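Living With Dark Green Walls (and the Long Table in Front of Them)
By Fraser Aitken
April
4 min read

I put off painting our workroom for years, and then one wet afternoon I bought two cans of deep green and got on with it. I still love it! Dark matte paint does show every greasy fingerprint, though, so a few habits are worth picking up early.

Start with a dry microfiber cloth, the softest you own, and dust from the top down before any water goes near the wall. For marks, use a drop of dish soap in a bowl of lukewarm water, wring the cloth out until it hardly drips, and dab. Please don't scrub (I did, next to the door, and I have a shiny patch the size of a saucer to remember it by).

If you are painting the neighboring wall a light color, do the light one first, let it dry overnight, and run your tape down the corner on that side. Press the edge with an old gift card. Pull the tape while the dark paint is still a little soft, slowly, back on itself.

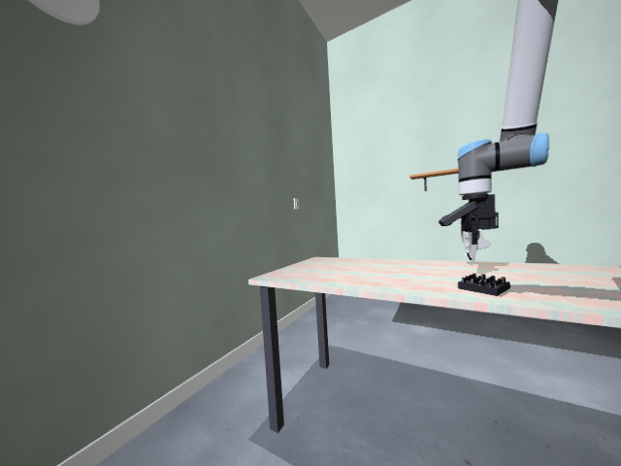
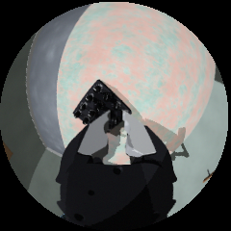

Dark green against pale mint at the corner in the first picture; pink and green mottling on the tabletop in the second.

Patterned tabletops are wonderfully forgiving about crumbs, almost too forgiving, so wipe by feel as well as by eye. I go over ours with a damp cloth at the end of the day and dry it with a tea towel, taking in the edges, where sticky things like to hide. Baseboards get an old sock pulled over my hand, and a soft paintbrush for the top lip.

Keep a jam jar of leftover paint for touch-ups, and write the color name on the lid before you forget it.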